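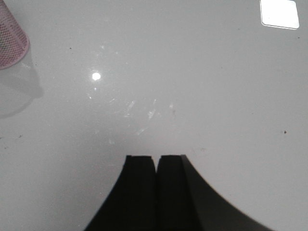
La présente fiche regroupe les contrôles effectués avant et pendant la journée portes ouvertes de l'atelier Jerolari, cellule de démonstration n° 2, poste « rangement de bureau ». Elle complète la fiche d'analyse des risques établie en mai et ne la remplace pas. Le plateau est blanc-gris et brillant : les luminaires s'y reflètent nettement, et quelques rayures claires accrochent la lumière devant les doigts de la pince. Ce point est repris en 2.3.

Date du contrôle : 12 juin 2026
Installation : bras Qin, pince parallèle à deux doigts, contrôleur Jondano
Exploitant : Jerolari, atelier de démonstration
Intégrateur : Palow
Public attendu : groupes de 10 personnes au maximum, accompagnées
Cotation : C = conforme, R = conforme avec réserve, NC = non conforme, SO = sans objet

1. Accès et balisage

1.1 Limite de zone matérialisée au sol, visible depuis l'entrée : C
1.2 Chaîne de séparation en place, crochets verrouillés : R
Commentaire : le crochet côté couloir se libère si l'on tire la chaîne vers le haut. Remplacer par un modèle à ressort. En attendant, l'accompagnateur se tient de ce côté.
1.3 Cheminement d'évacuation dégagé : C
1.4 Consigne affichée en français et en anglais : C
1.5 Câbles d'alimentation hors du cheminement visiteurs : C
Commentaire : goulotte reposée en mai, deux vis manquantes ajoutées ce jour.

2. Poste de travail

2.1 Table stable, pieds bloqués : C
2.2 Absence d'objet tranchant ou en verre dans le volume atteignable : C
2.3 État de surface du plateau : R
Commentaire : reflets marqués et poussières. Dépoussiérer au chiffon microfibre avant chaque groupe, sans produit lustrant. Les rayures n'ont pas d'incidence mécanique, mais elles peuvent gêner la détection de petits objets clairs. Palow demande de refaire l'étalonnage de la caméra de poignet si l'éclairage est modifié.
2.4 Masse des objets manipulés inférieure à la limite de la fiche de risques : C
2.5 Objets posés à l'intérieur du gabarit de dépose : C

3. Pince et prise d'objet

3.1 Doigts sans jeu ni fissure, vis marquées à la peinture : C
3.2 Garnitures de contact propres, non décollées : C
3.3 Force de serrage limitée par le contrôleur : C
Commentaire : valeur réglée à 46 N, verrouillée par mot de passe. Le réglage usine autorise 142 N, ce qui n'est pas acceptable avec du public à proximité. Vérifier la valeur affichée après tout redémarrage -- le contrôleur a déjà rechargé un ancien profil lors des essais de mai.
3.4 Approche d'un objet cylindrique, doigts ouverts, vitesse réduite : C
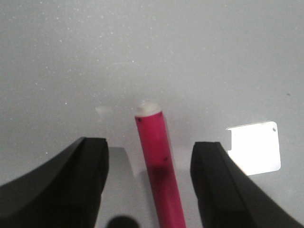
3.5 Ouverture suffisante de part et d'autre de l'objet avant fermeture : C
Commentaire : la descente se fait à vitesse réduite jusqu'à la cote de prise. Aucun contact toléré entre l'extrémité d'un doigt et le plateau. Si le corps de l'objet est incliné par rapport à l'axe de la pince, corriger l'orientation avant de fermer.
3.6 Maintien de la prise en cas de coupure d'air ou d'énergie : SO
Commentaire : pince électrique, vis irréversible. Le déblocage manuel se fait avec la clé rangée sous le contrôleur.
3.7 Compteur de cycles relevé : C
Commentaire : 4000 cycles au compteur. Graissage de la vis prévu à ce palier, à faire par Palow. L'intervention n'empêche pas la démonstration.

4. Arrêts et modes de marche

4.1 Arrêt d'urgence pupitre : C
4.2 Arrêt d'urgence côté public : C
Commentaire : essai réalisé bras en mouvement, puis bras à l'arrêt. Capot de protection fendu, à changer.
4.3 Réarmement impossible depuis la zone visiteurs : C
4.4 Redémarrage soumis à une action volontaire distincte du réarmement : C
4.5 Sélecteur de mode à clé, clé retirée : NC, levé en séance
Commentaire : clé trouvée sur le sélecteur à l'ouverture de l'atelier. Retirée, remise au responsable de poste, inscrite au registre.
4.6 Scrutateur laser, champ d'avertissement et champ d'arrêt : R
Commentaire : le champ d'avertissement déborde sur le couloir et ralentit le bras au passage des groupes. Ce défaut va dans le sens de la sécurité. Palow fournira un champ redessiné.

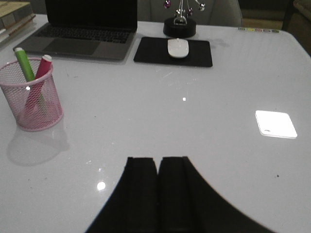

Un visiteur peut-il poser lui-même un objet sur la table pendant la démonstration ?
Seulement bras en position de repli, mode manuel sélectionné et accompagnateur au pupitre. Le visiteur ressort de la zone avant le passage en automatique.

5. Déroulement de la visite

5.1 Consigne orale donnée avant l'entrée dans l'atelier : C
5.2 Un accompagnateur par groupe, formé à l'arrêt d'urgence : C
5.3 Visiteurs mineurs au second rang, avec un adulte : C
5.4 Bras en position de repli entre deux groupes : R
Commentaire : le programme de repli passe à faible hauteur au-dessus du plateau. Ajouter un point intermédiaire plus haut, sinon les objets longs rangés debout peuvent être accrochés.
5.5 Disposition initiale rétablie avant chaque cycle : C
Commentaire : contrôle visuel par comparaison avec la vue de référence. Le pot à crayons rose se place au centre du plateau, devant l'ordinateur portable, avec les deux feutres dedans. La pile de livres reste à gauche de l'ordinateur, le tapis et la souris à droite. La grande roue décorative derrière le tapis n'est pas manipulée et doit être déclarée comme obstacle dans le contrôleur.

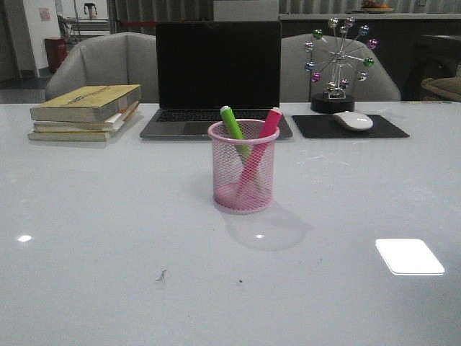

Crédit photo : atelier Jerolari. Reproduction soumise à autorisation.

5.6 Fauteuils derrière la table : R
Commentaire : les deux fauteuils gris sont proches du bord du plateau. Personne n'y prend place lorsque le bras est sous énergie. Les reculer au-delà de la limite de zone ou poser une étiquette « ne pas s'asseoir » -- la première solution est préférée.

6. Réserves à lever

Crochet de chaîne côté couloir : Jerolari, avant la prochaine visite
Capot de l'arrêt d'urgence côté public : Jerolari, pièce à commander
Champ d'avertissement du scrutateur : Palow
Point intermédiaire du programme de repli : Palow, essai à vitesse réduite obligatoire après modification
Graissage de la vis de pince : Palow
Recul des fauteuils : Jerolari, immédiat

Avis : démonstration autorisée en présence du public, sous réserve de l'application des commentaires 1.2, 2.3, 5.4 et 5.6. Tout changement d'outil, d'objet manipulé ou de version du contrôleur Jondano annule cet avis et impose une nouvelle fiche. L'original est conservé au pupitre, copie à Palow.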